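# Notes on glazing with red

I moved my small kiln into the unit at Breluvstead in November, and most of my spare hours since then have gone into one problem: getting a stable red on stoneware in an electric kiln. These are my notes up to January 2021. They assume you already know how to read a cone.

Copper reds are out for me. They need reduction, and my kiln has no gas supply and no damper worth the name. Iron reds are possible but tend toward brick. What remains is encapsulated stain, where the cadmium pigment is sealed inside zircon. It survives higher temperatures than raw cadmium would, and it behaves well in oxidation. It is also expensive, so I mix in small lots of 200 grams dry and write everything down.

## Base glaze

I tested two bases. The first was a zinc clear I had left over from tile work. It went cloudy with the stain and I dropped it after one firing. The second was a calcium borosilicate clear that Gisela Retamal passed on to me, and it is the one I still use. Her version melts a little early for my clay, so I raised the silica slightly and left the rest alone.

Stain goes in at 15 percent by dry weight. At lower loadings the color was thin where the glaze broke over edges, more salmon than red. Higher loadings gave no visible gain and made the slurry settle faster.

Two handling points:

- Do not ball mill the stain. Milling breaks the zircon shell, and the exposed pigment burns out. Sieve it through 60 mesh with the wet base and stop there.
- Wear a respirator when weighing. The shell reduces the hazard but dust is dust.

## Application

Dipping gave the most even coat, at a count of 5 seconds on bisque. Brushing needed three layers, and the strokes remained readable on anything with a wide curve. Spraying was fine but wasteful at this price per gram.

Thickness matters more than I expected. A thin coat reads as maroon over a dark body and orange over a white one. I now put a white slip under everything, which removes the clay as a variable. Ubaldo Farina suggested leaving the slip off the lower third for contrast. I tried it on two cups and did not like the line.

A deep red on a broad curve also changes a lot with the light. Under a strong overhead source, the middle can go dark while the rim and sides stay lighter, so I no longer judge color on flat test tiles alone. 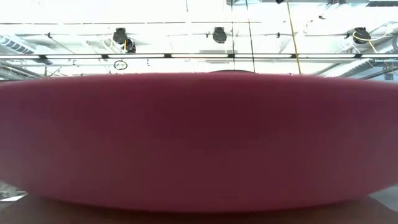 ## Firing schedule

I fire to cone 6 with a short hold and then let the kiln cool on its own. A slow cool did nothing useful for this glaze and dulled the surface on one shelf. The fast cool stays glossy.

Ventilation made a real difference. With the lid vent shut, pots near the bottom came out with gray patches, which I put down to trapped organics from the wax resist. Vent open until red heat, then closed, and the patches have not come back.

## Still open

Pinholes on the thicker handles. A longer bisque is the next thing to try. I also want a proper leach test before any of this goes on the inside of a bowl – for now the red stays on the outside and the liner is plain clear.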